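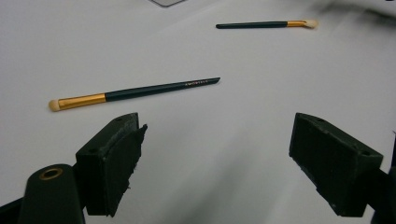

Progress report to Fendo
Student project: Sorting small objects with a hand-held gripper
Period: until the end of June
Written by Randi Torvik, project teacher, Vik

Dear all at Fendo,

This is our second report on the student project you support. The class works in two groups, called Bonis and Vanach. Both groups use the same model of gripper, but they have different tasks.

Work done

Group Bonis records the training examples. A student holds the gripper, picks up one object and puts it down at the agreed place. So far we have 373 recordings that we accept. The makeup brushes are the most difficult objects for us, as the handle is thin and becomes narrow at the end. The students now close the fingers near the metal part, and they find the grip more steady there.

Group Vanach writes the program which sorts the recordings and removes the bad ones. It can already find recordings where the fingers never close. It can not yet find those where the object slips – this we still check by eye, and it takes much time.

Problems

The foam on the fingers wears out faster than we planned. We have changed it 2 times and we have 3 sets left. We also lost one week of work when the school network was closed for repair.

Costs

We have spent the money for foam, screws and the storage disk. The money for travel is not touched. We would like to ask if we may use a part of it for new foam – please let us know before we order.

Next steps

After the summer, the groups will change tasks, so that all 20 students learn both sides of the work. We will also have an open day on a Sunday, where parents can try the gripper. You are very welcome to come.

With kind regards,
Randi Torvik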